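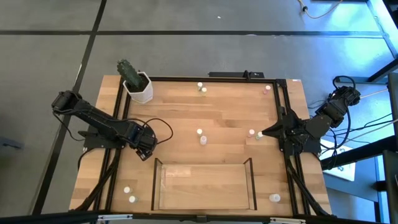
小瓶は大きさ順に並べたほうが早い、とBilal Masri。前回の終わりに出たこの意見、すごくいい出発点です! 今日はここから始めましょう。

整理収納演習 第2回 小瓶を仕分ける

散らばった小瓶を透明な容器にまとめる。やることはこれだけなのに、考えることが次々に出てきて本当に面白い課題です。

1. まず見る
触る前に30秒、机全体を眺めます。二本で寄り添っている瓶、端に離れている瓶、ふたの色が少し違う瓶。置かれ方の癖が見えてくると、手を伸ばす順番も自然に浮かびます。

2. 基準をひとつ選ぶ
高さ、ふたの色、机の上の位置。どれでも構いませんが、途中で変えないこと(変えたくなったらノートに書いておいて、次の回で試しましょう)。Bilalさんの案は高さです。私は位置派で、奥から手前へ寄せていくのが好きです。

3. 容器に入れる
透明な容器のうれしいところは、横からも中身が見えること! 背の高い瓶を奥、低い瓶を手前にすると、ふたがきれいに段になります。倒れたら直してから次へ。植木鉢など仕分けないものは動かしません。

課題
同じ配置から基準を変えて2回行い、手が止まった場所を略図に記入。14行以内の感想を添えて提出してください。11月の回では、みなさんの略図を壁に貼って見比べます。今からとても楽しみです。

担当 Makis Vlachopoulos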